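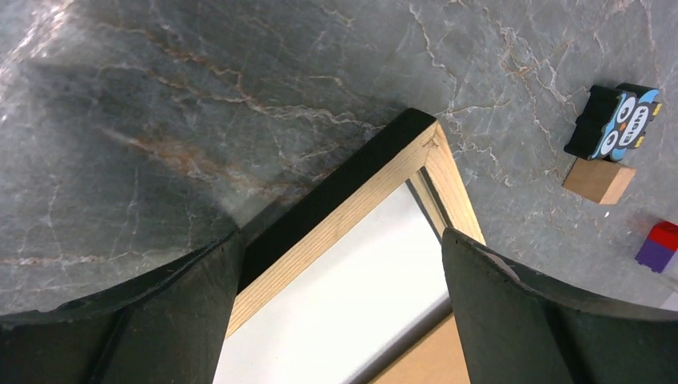
Vasylyna Hladun thought we should have picked an easier surface. Marble hides everything, she told us at the midterm check, and if you put a pale wood frame down on it you'll never see the scratches you make until the light is wrong. Fair point. We kept the marble anyway.

Project report, Celtton workshop group
Small framed board for a table, design and build
August 2, 2022

What we wanted to make

A white writing panel in a wood frame, small enough to move from table to table. Notes, menus, whatever. The tabletops at Janov are gray marble with white veins and some rusty orange streaks, so the board had to look OK on that. First sketch was all black. Looked like a picture frame from a discount store. Second sketch was all bare pine, too pale, too much like a school thing. So we went with both, black outside edge and bare light wood on the inside. Everybody liked it except for the person who had to mask it (me).

Materials

Pine strip from Veres, straight grain, we went through the pile and put back anything with knots. White panel, smooth one side. Matte black for the edge. Cardboard for backing and for padding. Wood glue. Total spend 407, which was over what we planned, mostly becuase we bought the panel twice. First one was cut wrong. Measure the groove, not the outside of the frame.

Building it

Cut the rails long and trimmed back. Groove first, then miters. We did the groove after the miters on the test piece and the ends chipped out, so don't do that. Dry fit with the panel in, then apart again, glue, clamp, leave overnight. Total shop time 19 hours if you count sanding, and you should count sanding.

The corners. Two of them closed up nicely on the first try. The other two needed a shaving off one rail. There is still a fine seam where the rails meet, you can find it on the bare wood side. Filler made it worse on the test piece, the color was off, so we left it alone.

Black edge went on last. Should have gone on before assembly probably. Masking the inner side took forever and a little got under the tape, sanded it back.

Trying it on the tables

Flindach has white laminate tables and the board dissapears on them, only the black line shows. On the marble it's much better. The pine picks up the orange in the stone, that was luck. Glare is a problem near a window, both on the stone and on the panel, you end up tilting the board to read it. A matte panel would fix some of this, costs more.

Sliding it on stone with nothing under it makes an awful noise. Put cardboard down first. For a final version, felt on the back.

What we would change

Groove a bit tighter, the panel moves in it. Black before glue-up. Rounder outside corners, the points catch on sleeves and one of them already has a dent from June when it got knocked off the bench.

Vasylyna also asked for a stand. Not in this report, no time. There is a sketch at the back of the binder with the angle worked out, next group can have it.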